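Your robot needs a boring log more than a bigger model
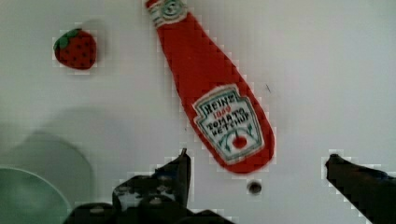
I have spent most of the past year working on the software side of tabletop picking, and I have come around to an opinion that does not get much interest when I bring it up. The weakest part of our stack is the record of what the policy was told, what it saw and what it sent to the motors, lined up on one clock. We treat that record as something to tidy up later. I think it should be written first.

Take the wrist camera. A plush toy on a pale table looks like an easy target. It is soft, it is bright, and a bad grasp does no harm. When a pick fails, though, the video will not tell you why. The detector may have placed the object well and the planner may have picked a poor angle. The angle may have been fine and the command may have reached the arm late. All of these look the same on playback: the fingers close and the toy is not between them.

Last December we lost most of a month to a fault of this kind. We were running Keltum as our planner, with Troncoso doing the message passing between perception and control. Picks on small items were poor and picks on large items were fine, so everyone blamed the detector. We relabeled 2,166 images and retrained. The numbers barely moved.

The fault was in the timestamps. Camera frames were stamped when they reached the computer, and joint readings were stamped at the controller. The gap between the two was 67 milliseconds. With the arm standing still, that means nothing. With the arm moving, every object was placed a little behind where it should have been. Large objects forgave the error and small ones did not.

Fixing it took 3 lines. Finding it took weeks, and the only reason we found it at all is that one old run had been saved with both clocks in it.

The usual objection is cost. Full logging fills disks, slows the loop and makes the code ugly. Some of that is true. Our control loop runs at 60 hertz, and the first logger we wrote made it stutter. We moved the writing to a separate process and the stutter stopped. Disks are cheap next to a month of salaries.

The other objection is that learned policies will absorb these errors. Train on enough data with the delay in it and the network will work around the delay. I believe that, up to a point. Then someone swaps a camera or updates a driver, the delay changes, and the policy gets worse for reasons that appear in no config file.

Flotow, the tool we use now, refuses to start a run if any stream is missing its source clock. People complained about that for the first week – I was one of them. The team at Skornholm went the other way and made the check a warning, and their warnings scroll past unread. I would keep it as an error.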